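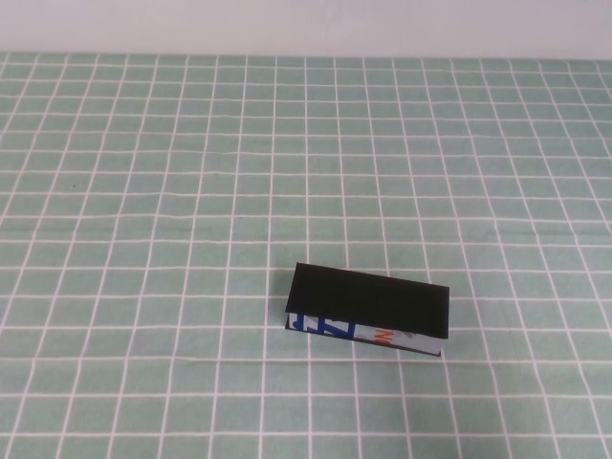
Ticket 423: Far-side serve landing spots wrong in Trilley
Status: Closed
Opened by: Jytte Hviid, Broltach Volleyball
Product: Trilley desktop, serve tracking
Opened: 26/11/2024

Original report

We use Trilley at our evening practices to mark where serves land. The near half of the court is fine. On the far half, the landing spots on the chart are wrong. Serves that I saw land well inside the end line get marked as out, and a few short ones show up deep. The players look at their charts after practice and they have started arguing with them.

This began after we moved from the school gym to the Østergaard hall. Same laptop, same tripod, same camera. I ran the court setup again on the first night there. No error messages came up.

I have 690 serves saved from the new hall. I would like to know if those can be fixed or if I have to throw them out. We pick the starting servers for our November tournament from these numbers.

Reply from support

Thanks for the report. Please send the following:

Trilley version (Help menu, last line)
The court setup file from the new hall
One short clip with at least one serve that was marked wrong
How high the tripod is and where it stands
Whether the floor has lines for other sports

Please don't run court setup again until we have the file. It gets overwritten.

Reply from Jytte Hviid

Setup file and clip are attached. The version line says it is up to date but gives no number. The tripod is behind the end line, in the corner by the equipment room. It is lower than it was at the school. There we had it on the second row of the bleachers, but at Østergaard the bleachers are locked on our nights, so it stands on the floor.

The floor does have other lines. Basketball in black, badminton in white, handball in yellow. The volleyball lines are also white, which makes it hard to see which is which at the far end, especially behind the net.

The clip is from the 14-and-under group. The third serve is the one to look at. It lands in the back left corner and is in by a good step. The chart has it out.

Support note

Opened the setup file. Near corners are placed correctly. The far left corner point is on a badminton line, inside the volleyball end line. The far right point is on the correct line but short of the corner. With those two points wrong, the program thinks the court ends sooner than it does, so deep serves come out long.

The short serves that show up deep have the same cause. The whole far half is being stretched toward the end line.

Replayed the clip with the corners placed by hand. Third serve now lands in. The other serves in the clip also match what can be seen on the video. 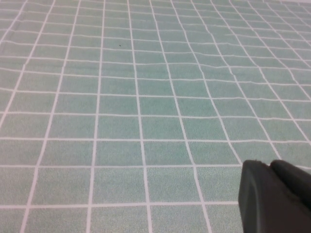 The far corners are the ones to spend time on, and a low tripod makes them harder. Seen from low down, a flat surface gets squeezed toward the top of the picture. The green material with the white grid does the same: the squares at the bottom are big and wide, and farther up they shrink into tight rows. A click that misses by a little at the bottom stays within the same square, but the same miss at the top can put you in a different row. On your court the near corners can be slightly off with no harm done. The far ones can't.

Steps sent to customer

1. Save a copy of the current setup file under another name.
2. Put a cone or a bright strip of tape on each far corner of the volleyball court before starting the camera.
3. Raise the tripod as high as it will safely go.
4. Open Court Setup and turn off Find Lines Automatically. It can't tell two sets of white lines apart.
5. Place the near corners first, then zoom in and place the far ones on the outside edge of the line.
6. Check that the drawn center line sits under the net. If it doesn't, go back to step 5.
7. Remove the cones before anyone plays.

Reply from Jytte Hviid

Did this at last night's practice. We used tape. With automatic line finding turned off the center line was under the net on the second try. I had one of the assistant coaches stand at the far end line and call in or out for 13 serves while I wrote it down. The chart agreed with her on all but one, and that one touched the line.

Still need an answer on the old serves.

Reply from support

The old serves can be fixed as long as the tripod was in the same place each night. Trilley keeps the spot in the video along with the court position, so it can work the position out again from a new setup. Go to Sessions, select the ones from the new hall, and choose Recalculate With Setup. You will need a setup made from the old tripod height, so open one of the saved videos and place the corners on that. Don't use last night's setup for them.

If the tripod was moved between nights, do each night by itself.

Reply from Jytte Hviid

It had been moved once, after the second week, so I did them in two batches. All of the saved serves are recalculated. Two girls went up in the serving order and one went down. The exports to Lurer came through with the new numbers too.

You can close this. It would help if the setup screen asked about other white lines on the floor.

Support note

Request for a line warning passed on to the product team. Ticket closed.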